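Thursday, September 26, 2024

Dye fastness, second batch of the madder wool
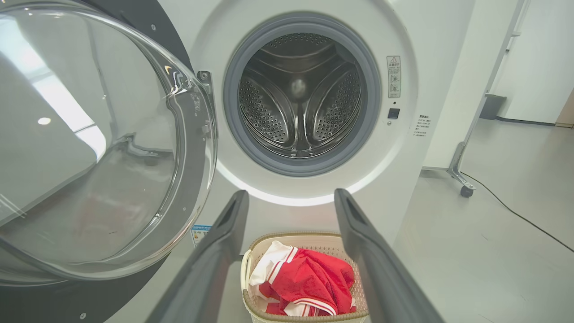

Cut the second batch into swatches this morning, same size as the August set, and sewed each one to a strip of undyed cotton so any bleeding shows up on the white. Gudrun Holmgren wants a machine wash result as well as the jar test, as customers at Fotthorpe keep asking. I'm putting the swatches in mesh bags for that. The drum is perforated all over and has three raised paddles, and a bare swatch with loose stitching would come out felted on one side and tell us little about the dye. Wool cycle, 30 degrees, no spin above the lowest setting.

Jar test so far:

- Alum only: faint pink on the cotton after 2 rinses
- Alum plus cream of tartar: clean
- Iron dip after dyeing: clean, but the shade went brown, darker than Serena's card
- No mordant: bled badly, as expected

The recipe sheet says 8 percent alum. Nicanor thinks he weighed for the dry skeins and then added one more, so the alum-only row may be low. Redo it before we believe it.

Still to do – light test on the south window, half of each swatch under foil. Ask Ronja if the Blomqvist yarn was scoured before it got here. It felt greasy.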